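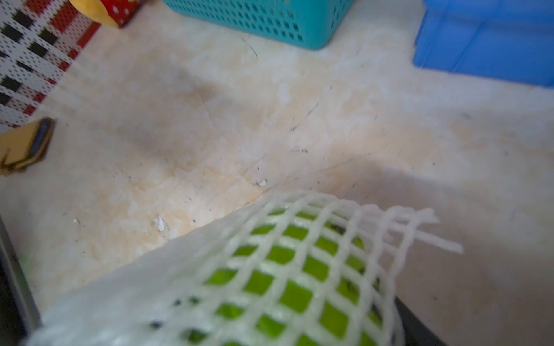 Ognjen Ivanov wrote in the margin of our first draft that a wrist view alone would never tell the policy how hard it was squeezing, and that we should say so before giving any results. We have kept his point and put it first. The system described in this report has no force sensing. It learns from wrist images, joint positions and the recorded gripper opening, and any judgement about pressure has to come from those.

5 min read

1. Aim

The project set out to collect a set of examples for teaching an arm to pick up fruit in foam mesh sleeves and place it in a basket. Bare fruit was covered by last year's group. Sleeved fruit is harder for two reasons. The foam gives way before the fruit does, so the gripper opening at first contact is a poor guide to a firm hold. The loose ends of the sleeve also spread out past the fruit, and a model trained on bare fruit tends to treat them as part of the body and aim too wide.

2. Set-up

The arm was driven by hand through the Flotard controller, with one camera at the wrist. Close to the grasp the fruit fills the lower half of the view and is out of focus. We considered moving the camera further back but left it where it was, as the gripper parts have to stay visible on either side of the fruit. The background was not cleared. Baskets, bins and a patterned mat were left near the work area and moved between sessions.

3. Recording

Each example runs from a rest position to release over the basket. Qianru Lu drove the arm for the first half of the sessions and the second author for the rest. The operators were told to approach from above, close slowly and pause before lifting. The pause was added in June, after early recordings proved hard to split into stages.

We recorded 1,421 attempts. Of these, 700 were kept for training and 470 for testing changes to the labels. The remainder were rejected, mostly for dropped frames or for a grasp on the loose end of the sleeve only. Rejected attempts are stored separately in the Trunwood archive, with a short note on each.

4. Labelling

Every kept example carries four marks: approach, contact, lift and release. Contact was the hardest to place. The foam hides the moment at which the fruit itself begins to carry load, and the two labellers differed by up to 9 frames. We took the later mark in each case. A third label, "sleeve slip", was tried and dropped - it could not be set reliably from the wrist view.

We use cookies to remember your reading settings. Accept | Manage

5. Findings

The model trained on the kept set closed on the body of the fruit more often than the bare-fruit model did, and the gain was largest where the loose end of the sleeve pointed away from the arm. Where it pointed towards the arm the two models were hard to tell apart. Shadows from the arm also caused trouble. In several runs the model began to close early when a broad shadow crossed the surface near the fruit.

6. Further work

Ognjen Ivanov's point stands, and a simple contact sensor on one finger would be the first change. The Bollska gripper has a mount for one, but we did not have time to wire it. More examples with the loose end towards the arm are also needed. The label files and the operator instructions are in the shared project folder under "sleeved".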